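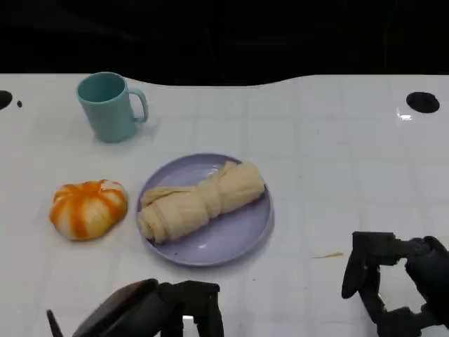
Why did the last jar of paste go thin on the second morning?

It was taken off the heat too early. The starch had swollen but had not cooked through, and the water came back out of it overnight.

Cooked a new batch to check this. 60 g wheat starch in 600 ml of deionized water, soaked first, then into the double pan on the small burner. Stirred without stopping. It turned from milk to something like yogurt quite suddenly, and that is the point where I stopped last time. Kept going for 20 minutes after that. By the end it was glassy and pulled off the spoon in a sheet. Left it to cool with a lid on and a piece of film pressed onto the surface so it wouldn't skin over.

Iona uses less water and thins it later. I'd like to try her way on the next batch, but I don't want to change two things at once.

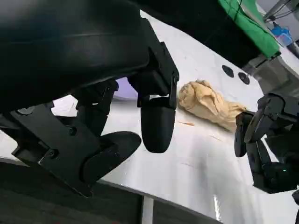 MATERIALS

Starch: the Plotent bag, opened this spring. Smells fine, no lumps. Label the new bag with the opening date when it comes.
Tissue: the Li in two weights. The lighter one for tears in the text pages, the heavier one for the hinges only.
Sieve: horsehair, the wide one. The narrow one needs a new rim.
Brushes: Musa has the flat goat hair brush at his bench. Please put it back wet side down, not standing in the jar.

Sieved the cold paste twice, then worked it with a little water until it ran off the brush slowly. The first pass through the sieve is hard going and leaves a lot behind. The second takes no effort.

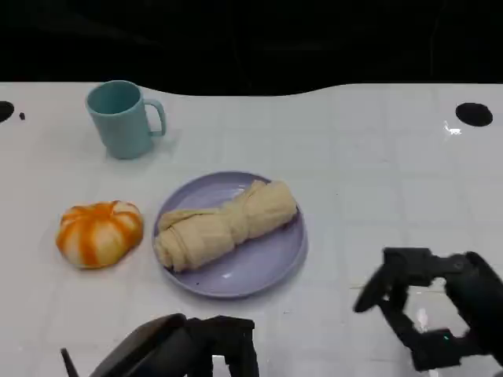

Test strips

Pasted up strips of both weights on offcuts of the old ledger paper - same paper as the parish register, so it should behave the same way. Dried between blotters under the glass weights. The light tissue lay flat. The heavy tissue cockled at one end, where I had the paste too wet. Redid that one with a drier brush and it came out flat.

Peel test by hand: the tissue split before the bond gave, on all of them. Good enough for the register.

Salamatu asked whether we should add methyl cellulose to slow the drying. I'd say leave it out for hinges. For the long tears on the title page it could help, and she can mix a small amount and try it on an offcut.
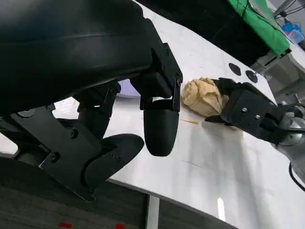
Inia, 7 September 2026

Opened the jar. No water on top, no smell, still firm. So the longer cook holds. Moved it to the fridge and wrote the recipe on the lid.

Started on the register with the first gathering. Three short tears at the fore edge, all done with the light tissue. The old repair on the next leaf is animal glue and very brown. Left it alone until Unathi has looked at it.

To do: order blotters, fix the narrow sieve, ask Tamunoemi if the big press is free.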